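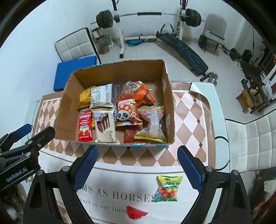 Is there any real point in arranging snacks in a box before mailing it?
Posted by Seon-mi Hyun, 14th August

I keep reading that a snack box has to be packed in some special order or everything arrives as crumbs. I'm not convinced. I sent one to my niece in Fimcombe in June, packed it with great care, and she still got a bag of chocolate dust. The next one I more or less dumped in and it was fine.

It's the usual mix: chocolate sticks, hard candy, crinkly bags, a few small things that slide to the bottom whatever you do. I'm reusing an old grocery carton and postage is 28 dollars, so I don't want to spend more on padding than on the snacks. Does the order matter, or is this something people repeat?

Sun-ja Ha
It matters some, less than the packing blogs claim. Hard candy shouldn't ride on top of anything that snaps, and that's most of it. I stand the long packs on end along the sides, put flat ones on the bottom, and let the puffy bags fill the top.
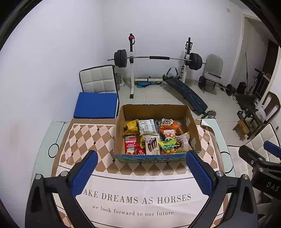 Milk carton box, filled, on the table mat.

What I'd question is the carton. A used one with a rough rim may have gone soft at the corners. Press on them. If they give, no clever layering will help you. Mine go out with 6 strips of tape, two along the bottom seam and the rest on top, and I've lost one pack of crackers in 19 boxes. Crumpled newspaper is free, by the way - I've never seen bubble wrap do any better with snacks.

I'd also doubt that your two boxes prove much. One could have been dropped.

cabello34
just get a Vetus mailer, never had a problem

Seon-mi Hyun
I looked at those and I don't see what they do that a carton doesn't. Sun-ja, the corners on mine do give a little, so fair enough, I'll find another one. Still not sold on standing things on end, but I'll try it with the chocolate sticks and see what gets there. Next one goes to Zemstead, so it's a longer trip.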